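What I keep in the white bin

October 24, 2018

When I moved to Estville I had two suitcases and one box, and I was sure that a person with so few things can never have a mess. I was wrong. After one year I had a drawer, a shelf and half a table full of small objects that did not belong to anybody else, so they had to be mine. Candy, rubber bands, keys, letters from Allatix about my internet contract. I wrote in August that I would put them in order. Some of you asked me how it is going, and the answer is that I started now.

My method comes from Shireen Baloyi, my neighbor from upstairs. She has moved house many times and she is very strict with objects. Her advice was to forget the whole apartment and take only one bag and one bin. Everything in the bag must go to the bin, to another room, or out of the door. When the bag is flat, you can stop for the day. I liked this because it has an end. I am tired easily by projects without an end.

The bag

I keep my small things in shopping bags, and I think many people do the same. The one I chose is from the grocery on Lutow Street. It is the clear kind with big black letters, THANK YOU and HAVE A NICE DAY, and a yellow face. In my first months here I read everything that was printed on everything, because I wanted to learn the language faster, so I have a soft feeling for these bags. I also read the small lines. They are less friendly than the big ones.

A practical note about the thin bags: put them flat on the table before you take things out. If they stand, they fall, and then you are on the floor looking for a button.

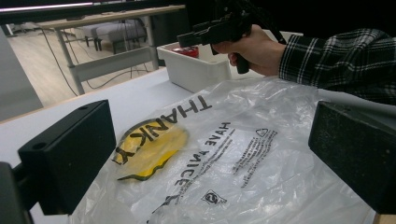
The candy container

I bought it in the airport on my way back from visiting my cousin, with the last coins I had. I am not even a big lover of chocolate. I wanted the lid. The red M&M has his finger out as if he is telling somebody where to go, and there are Chinese characters in a ring around him, with small colored dots between. I can read 17 Chinese characters, I counted them once for a form, and they did not help me here.

Shireen's rule says that an empty package goes out. I argued with her on the stairs for a long time. My position is that a good container with a lid is not a package anymore. In my mother's house no tin was ever thrown away, and when you opened a cookie tin you found thread. So this one has the right to stay, and I will put something small in it, maybe the stamps.

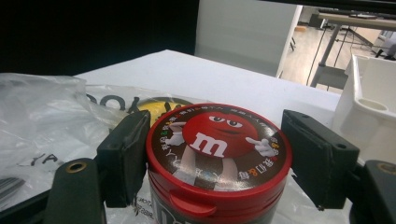 Red M&M with his white gloves. He stays.

The bin

It is a plain white plastic one, low and open. I found it at Arsenault, the hardware store, where I went for a lamp. I was thinking about a bigger one with a cover, and I am glad that I did not buy it. With a cover you don't see what is inside, and in my case this means I will forget it for years. With the low one, everything looks at you.

My rules for the bin are simple. Red and bright things go first, as they are easy to find again and it gives me some courage at the beginning. Paper never goes in the bin. Paper has its own folder, and the folder is another blog post, which I am afraid to write. Nothing may be higher than the edge. If something is higher, I have to choose.

I put the foam board on the table before I begin. It is light blue-grey and it covers the wood almost to the border. I like it because small things don't make noise on it, and the people under me have a baby.

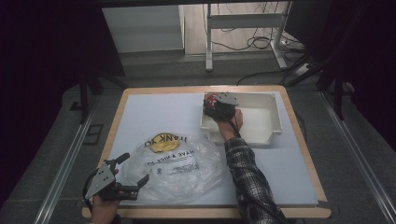

Bag on the left, bin on the right, something small and red at the end of the bin.

What I learned until now

The slow part is deciding, and the moving of things takes no time. I set the kitchen timer for 90 minutes and I used a big piece of it on a key. I don't know what it opens. I put it in an envelope, wrote a question mark on it, and gave it to the folder.

I also learned that I should keep the empty bags, but fewer. I had so many that they filled one more bag. I fold them now in triangles, the way my aunt does: long strip first, then from the corner, again and again, and the end goes inside the pocket. It looks like a little samosa. Press the air out well or it will open in the drawer. I read somewhere that you can iron them between papers for crafts. Please be careful with this, I tried it and the smell was there until the next morning.

And wear something with sleeves that don't hang. My old sweater took three paper clips with it to the kitchen.
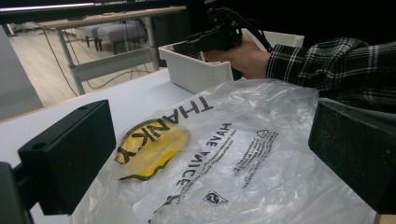
THANK and HAVE A NICE, upside down, with the bin behind.

Next is the drawer under the microwave. Shireen has offered to sit with me, but she will want to throw away the soy sauce packets, so I have to think about it. If you have a good idea for storing batteries, write it in the comments, please. I have the used ones and the new ones together and I can't tell them apart.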